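How do you keep clothes decent on an open rack in a concrete-floor room?

Asked by plosari_jen
Tags: clothing storage, small business, studio
1,854 views

Hi all, hoping somebody has been through this. I run a little resale shop out of a studio with a concrete floor and a big glass wall along one side. I don't have closets, so everything I'm selling hangs on a thin metal rack, mostly light stuff - pinks, pale yellows, a lot of white. After a couple of weeks out there things look tired. The shoulders get a gray line on them and the hems pick up dust from the floor. I also think one pink blouse has faded on the side that faces the glass, but my sister says I'm imagining it.

I've got 485 square feet and I can't drill into the walls (landlord). Would a cover fix this or do I need to seal the floor? Also, my boxes are stacked against the wall by the door because I have no idea where else to put them. Any ideas welcome!

Emmett Haddad
Did this for years, so I feel your pain. The gray shoulder line is just dust settling, and you can get most of it off with a dry clothes brush if you catch it before anybody steams the thing. Once you steam it in, good luck. I throw a plain cotton sheet over the whole rack every night and take it off when I open up. Don't use plastic, it gets clammy under there.

Bare concrete does shed a fine powder, and sweeping makes it worse. Switch to a damp mop (I do mine Thursday mornings before anything else) and you'll see a difference pretty fast. If you do want to seal it, ask your landlord first. It took me 2 coats of a water-based sealer and a whole weekend of breathing through my mouth.

Your sister might be wrong about the blouse. Turn the rack so the ends face the glass and the sleeves don't, and swap the order of things when you think of it. I'd hang the hems at least 14 inches off the floor too, if your rack goes that high. Mine is a Cukel and it has an extra notch at the top that I didn't find for nearly a year.

Boxes - I keep mine flat until I need them and tape them up as orders come in. Frees up a ton of wall.

mayrhofer_b
get a zip cover. done

threadbare_annie
Agree with Emmett on the sheet, but I'd skip the sealer if you rent. I put down a washable runner under the rack and that took care of the hems for me. The runner does need shaking out outside, so factor that in.

One more thing on thin metal racks: look at the feet. Mine left a rust spot on a cream skirt that slid off its hanger and sat against the leg overnight. I wrapped the legs in cotton tape and haven't had trouble again. And if your rack leans when it's full, put the heavy coats in the middle and the light tops at the ends.

My place has the same kind of setup as yours, glass on one side and the rack over on the left, boxes by the wall and all:

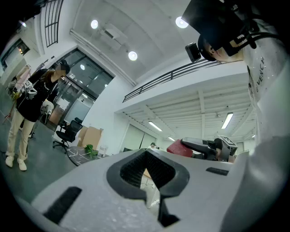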